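Equipment planning: Haiyan Jia on what a two-arm folding cell costs to own

Haiyan Jia plans equipment purchases for Calwood, which handles garment returns for online stores. Her current file covers a two-arm station for flattening and folding T-shirts. We spoke on 9 August 2018, after the second round of quotes had closed.

Two suppliers remain, Britasance and Cirkport. Jia said the arm prices are close enough that they no longer drive the choice. "The arms are the line everybody reads first. I read the finger line. Jaws wear, screws back out, and a set that lasts 11 weeks is a different purchase from a set that lasts a year."

Her sheet carries replacement fingers as a separate item, at $2,745 per station per year. Britasance rolls them into a service contract. Cirkport sells them loose, and she prefers that for the first year, while the wear rate is unknown.
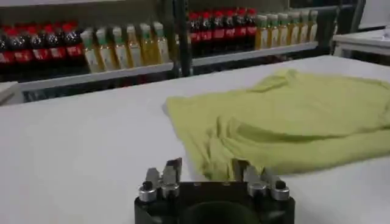 Lime-green garment on the white work table.

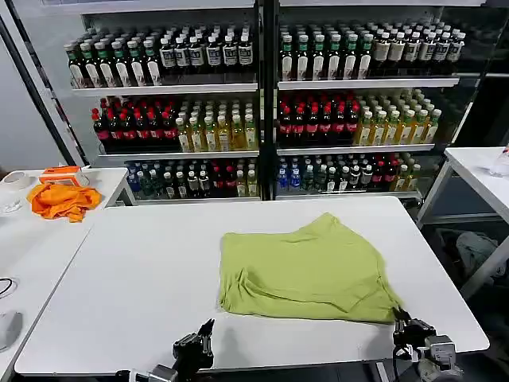 Table height was settled in May. Jia asked for a plain matte white top in the specification because glossy surfaces had caused trouble for the wrist cameras in an earlier test. "It adds very little to the order. Leave it out and you pay an integrator by the hour to tune around glare."

Cloth is the harder part of the budget. A rigid carton can be quoted by cycle time, she said, but a T-shirt can arrive in any shape, and the time to find a corner varies widely. She will not accept an average. Both suppliers have been asked for the slowest tenth of their cycles, measured on garments that Calwood ships to them.

Software is quoted through Guo, an integrator, on a yearly license. Jia books it as an operating cost and keeps it out of the payback figure for the hardware. "If I mix them, the finance people see one large number and ask for one large discount."

Spares come next: one complete gripper per arm on the shelf, plus cables. Cirkport's lead time on cables is longer than its lead time on grippers, and Jia has asked for that in writing before the order is signed.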